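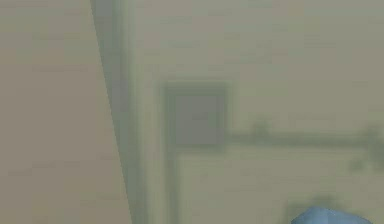 By the middle of July I had opened the same kitchen drawer so many times that I started reaching for handles in my sleep. My sister told me this was a sign. I told her it was a paycheck.

The job was at Jendik, second floor, the long room over the tile store. You sat at a desk with a controller in each hand and a headset that smelled like everybody else's forehead, and you drove a robot around a kitchen that didn't exist. Open the drawer, save. Put the cup on the shelf, save. Every save was a demo, and the demos went to Trorulport, where the learner ate them overnight. We were supposed to do 40 a shift. I usually did (okay, I usually did 38 and then hurried).

Stavros Vidmar ran the floor, and he loved the blurry ones. That was the thing I couldn't get used to. Some batches came up so soft it was like driving through a glass of milk, all beige and gray with maybe one bit of color in it, and I'd yell across the room that my view was busted again.

"It's not busted," Stavros would yell back. "It has to learn on bad eyes too. Drive!"

So I drove. You learn to steer by the edges of things. A dark line is probably a rail, a big flat nothing is probably a door standing in your way, and you back off and come around it slow.

The seat next to mine belonged to Lamisi Quansah, who was the best of us by a mile. She hummed. She never hurried. When she opened a drawer she pulled it a little, stopped, and then pulled it the rest of the way, every single time, and I finally asked her about it over lunch.

"My grandmother's dresser," she said. "If you yank it, the whole thing comes out on your feet."

"There's no dresser in there, Lamisi. There's no feet."

"I know that," she said, and ate my chips.

I should explain that the demos were supposed to be anonymous. No names, just a batch number. But the good ones got used more, and Lamisi's were all good ones, and sometime in the second week of that month they put the learner on our screens so we could watch it try things on its own. Natalia Camacho came over from the Trorulport side to run it. She had a laptop and a box of donuts and she was nervous, you could tell, because she kept offering us donuts we were already holding.

The first try was batch 357. One of the soft ones, naturally. We all crowded in behind Stavros's chair and the view came up and it was mush, and the arm just hung there so long that Natalia started explaining why it might do that. Then it moved. It went in low, bumped something, backed up, went in again. It found the drawer. It pulled a little.

It stopped.

I looked at Lamisi. She had her hand over her mouth.

Then it pulled the rest of the way, nice and easy, and everybody clapped, and Natalia said, "See, that hesitation is the part we want to clean up." She said it really cheerfully! She wasn't being mean. She'd already written it down.

"Clean up how?" I said.

"Oh, we'd just filter the demos that have the pause. It's costing us about 2 seconds a drawer."

Nobody from our side said anything. Stavros studied the ceiling. Lamisi took a donut, went back to her desk, put on the headset and started humming, and what was I going to do, make a speech? I had 22 demos left and a bus at six.

I sat down. My first one was a drawer, and my view was milk. I came around the big flat nothing, found the rail, found what I hoped was the handle, and I pulled a little and stopped. I counted to two. Then I opened it and hit save.

I did the next one the same way. Then the one after. Around five o'clock I heard Stavros, who hadn't driven a shift in a year, drag a chair up to the empty desk by the window and ask if anybody had seen the spare headset.

They could filter out one person, I figured. I wasn't sure what they'd do about the whole second floor.

I missed the bus. Lamisi drove me home in her terrible car, and when we got to my building the door stuck, the way she'd warned me it would, and I went to shove it with my shoulder.

"Little bit first," she said. "Then the rest."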